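Hand guiding or remote for awkward objects?

zutdale_tinkerer
21/05/2025
Right, question for anyone teaching arms by demonstration. We want ours to pick up a hair dryer, point it and put it back. I've recorded 40 goes over the remote link and they're all horrible - slow, jerky, loads of hovering. Would hand-held grippers be better?

Yeoh
Yes. I gave up on remote for anything with a handle. With the gripper in your own hand you feel the weight shift and just correct it without thinking. We did 300 in the time the remote rig took to do a fraction of that.

cletari_fan
Hmm, not sure I agree. Quick, sure, but your wrist does things the arm can't! We lost a big chunk of our 400 because the Femirari arm couldn't reach the poses. At least with remote, if you managed it, the robot managed it.

Yeoh
Fair, but you can filter those out. Stand where the base would be and keep your elbow in, that sorts most of it.

cletari_fan
Most, maybe. I'd still want a few remote ones mixed in.

zutdale_tinkerer
OK, sounds like I'm trying both. One thing though - for a dryer, do you grip the handle or the barrel?

Yeoh
Handle, every time. The barrel is too fat for our fingers and it rolls. I use 2 grippers, one in each hand, and do the holding with whichever suits. Ours clamps on the handle like so, nozzle well out of the way of the fingers, and I keep it up over the sink while I turn it. 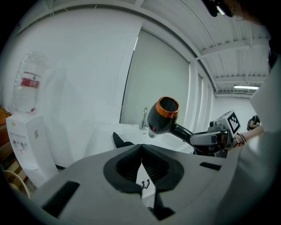
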